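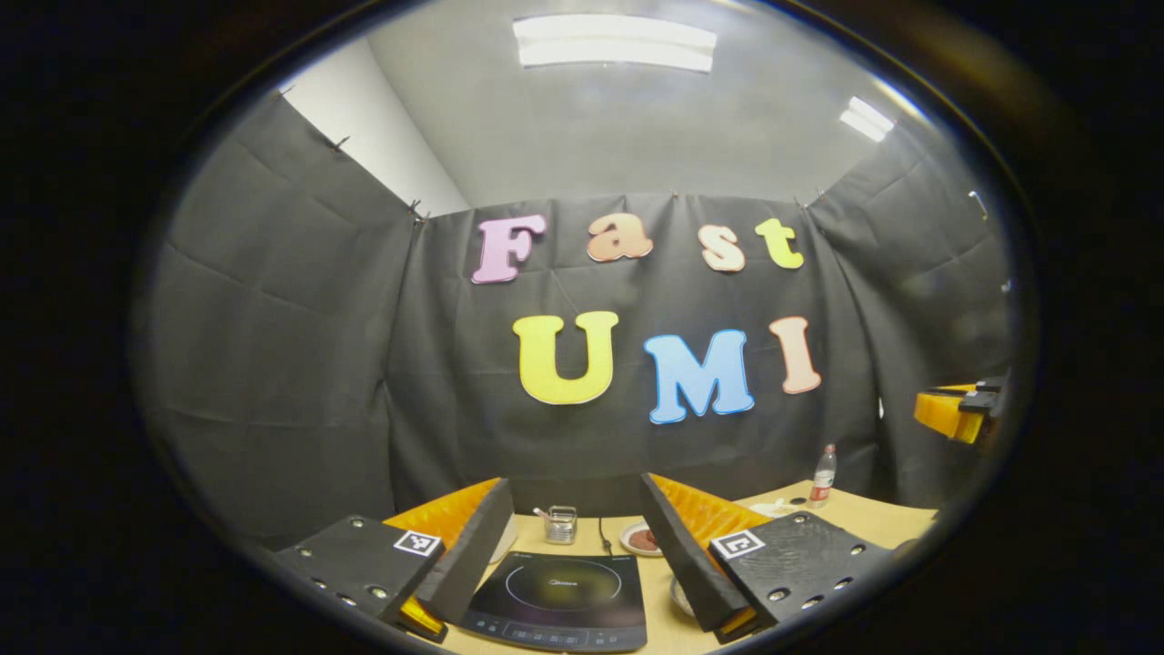

Words by Comfort Bawa | Home & Making | December

I'd wanted foam letters for ages, so when the Neleo set dropped to £19 I caved. They're properly thick, with a white outline round each one, and the colours are lovely — pink, orange, sky blue, a sort of salmon. Ours went up on the dark grey fabric and they really do pop against it!

Pinning was easy enough, two pins a letter and the big U needed an extra push. My one grumble is getting a row straight, as there's no guide in the pack (Coven put a paper one in theirs). Also, iron your fabric first. I didn't, and the creases show, though the little metal clips along the top have held the curtains up fine.

Four stars from me. I'd buy the capitals again, the small letters maybe in the sale.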